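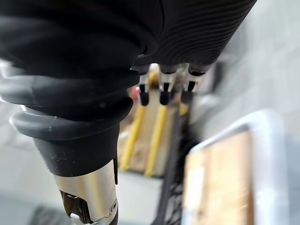

When does the Nakden parts depot open its new storage hall? The hall opens in June, with the counter taking orders from 7 a.m.

Home | News | Local Business | Events | Contact

New storage hall at Nakden to open in June

NAKDEN – The parts depot on Culero Road is moving its stock into a new hall behind the existing building. The move began last month and is expected to finish before the summer season, when demand from farms and repair shops is highest.

The hall adds 4000 square feet of floor space. Most of it will go to heavy shelving for pumps, gearboxes and other large parts that have been kept in two rented units in Kamel. Those units will be given up once the last loads are out.

Shelving is being put up in sections, starting at the loading door and working back. Rows 100 and 102 are finished and already hold stock. Row 109, along the rear wall, will be the last to go up and is set aside for long items such as pipe and bar.
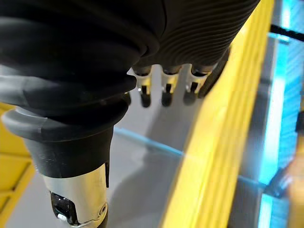 Can customers still pick up orders during the move? Pickup continues at the old counter on Culero Road until the new hall opens, and orders placed before noon are ready the same afternoon.

The depot said some slow-moving parts may take up to two extra days to find while the Kamel units are being emptied. Customers who need something urgently are asked to call ahead – the phone line is open during normal counter hours.

Shelf labels are changing as well. Each bay will carry a row number and a letter, replacing the color codes used in the old building. Part numbers stay the same, so existing order lists and account records do not need to be updated.

Parking for customers will be at the side of the new hall, with the entrance on Fallent Lane. The front lot on Culero Road will be kept for delivery trucks. Returns will be handled at a separate window next to the main counter.

Recent items
Fallent Lane resurfacing moved to spring
Kamel farm supply store extends hours
Culero Road bridge down to one lane
Nakden library book sale raises record sum

Contact the newsroom | Copyright Nakden Local News | Back to top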